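Town library to stay open later from December
By Stepan Symonenko
Wednesday, 4.15 pm

The public library in Narnen will keep its doors open until 9 pm on three evenings each week from December, after the council has approved the longer hours for a trial of seven months.

The change follows a survey which was made in the winter. The library received 3,565 replies, and the most common request was for a quiet place to study or work after dinner. Many replies came from students of the college in Cheng, who travel home by the late bus and find the library already closed.

"We have been asked for this during many years," said Britt-Marie Forsberg, the head librarian. "People finish work at five or six, they feed the kids, and then we are shut. It was not a good service for them."

In the evening hours the ground floor and the study room upstairs will be open. The children's section and the local history room will keep their present times. Returned books can be left in the chute at the car park side, as before.

The council will also pay for new lighting on the footpath to Plurko Street, where several residents complained that it is too dark to walk at night. This work should be finished before the first late evening.

The study room has places for 23 people. Bookings are not necessary, but groups are asked to call at the desk first. Food is not allowed, although drinks with a lid are fine.
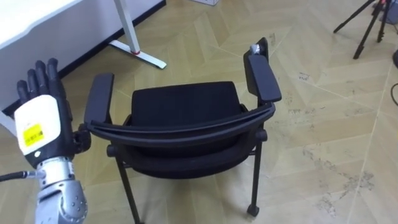

A black chair with padded seat and armrests.

Ms Forsberg said the library will look at the visitor numbers when the trial is over, and the council will then decide if the late hours can continue. Residents who want to send comments can write to the library or leave a note in the box beside the front desk.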